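Trerna pin set for hand-held grippers
Dudás Spare Parts, Atuvthorpe
Item status: in stock, revised version. Please read the notice if you bought before August.

SAFETY NOTICE, updated 2024-04-22
The first version of this pin set has a fault. The head of the pivot pin can become loose in the gripper arm and move outward. When this happens, the arm gets side play and the fingers do not close straight. In two cases that customers reported to us, the pin came out completely during work and the arm jumped to the side. One user had a small cut on the thumb.

If you have the first version, stop using it. The bag has a white label without a letter after the item number. The revised version has the letter B.

What is in the set
13 pins with washers, one small pressing tool, one printed sheet. The set fits grippers with riveted scissor arms and a pin hole of 2 mm. Please measure the hole before ordering – we cannot take back opened bags.

How to check the arms
Put the gripper on a table with the power off. Hold one finger and move it gently left and right, then do the same on the other side. Look at every pin head from the side. All heads must lie flat on the arm. A slotted arm needs more attention, as the pin there also slides and wears faster. Check after every 1000 closings, and also after any fall.

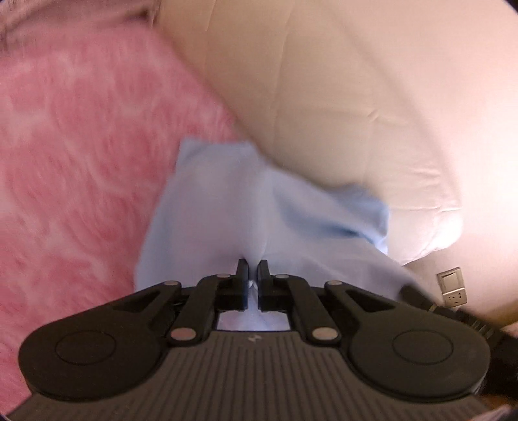
Soft cloth between the jaws, with the pin heads visible on both arms.

Soft fabric hides the fault for a long time. It gives no hard resistance, so a gripper with loose pins can still lift it and the user feels nothing wrong. Several customers noticed the problem only when they changed to a thin, hard object and it turned in the fingers.

Keep your free hand away from the arms while they close, also when the force seems small. Do not push a loose pin back with a fingernail or a screwdriver. It will come out again.
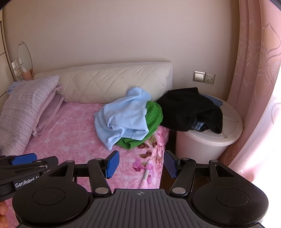

Loose pins also damage what you are picking up. A head that stands out catches thread and can pull it through the arm when the jaws open. Smooth shirts are mostly safe. The bright green sweater in this pile, with its open knit, is the type of material where we would check the pins first and work slowly. If thread is already caught, switch off and cut it. Do not open the jaws by force.

Exchange of first version sets
Send us the pins, used or not, with your order number. You receive the B set free of charge and we pay the postage. Workshops with more than 20 sets should write first, so we can send a box. Contact for exchange: Maeve Tierney, Urkureck warehouse desk.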